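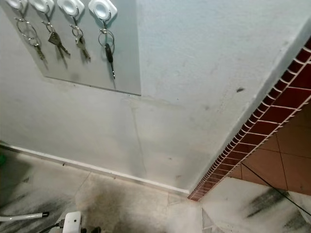 Last updated in October by Roxana Iordache

Okay, thread about the key robot and why I spent my lunch break on the floor.

Job at Famthorpe is simple on paper: take a key ring off a hook, hold it up, put it back on the same hook. Four hooks, four sets of keys. We wanted 500 cycles without a person stepping in. We got to 28.

Cycle 28, fourth hook – the one with the double ring and the black-headed key. The gripper closed on both rings, lifted, and one of them stayed caught on the curve of the hook. The arm kept pulling. And pulling!

The force limit should have stopped it right away. It didn't, so I hit the e-stop myself. Nobody hurt, hook still on the panel, my heart rate somewhere else entirely.

Dorin pulled the log. The limit was set to 100 newtons. It's supposed to be 40. I'd raised it for a heavier job on the Pleltivell bench and never put it back. So yep, that one's mine.

Second problem, and this one bugs me more: the arm thought it had a clean lift. It checks that the fingers are closed on something. It doesn't check that the something has come off the hook.

Fixes so far: limit back to 40 and locked to the task file, plus a short pause after the first bit of lift to look for rising force. If it rises, let go and back off.

Corina wants a second person at the e-stop until we've done 100 clean ones. Fine by me – I'm bringing a chair this time.

Restarting after lunch tomorrow, fourth hook first.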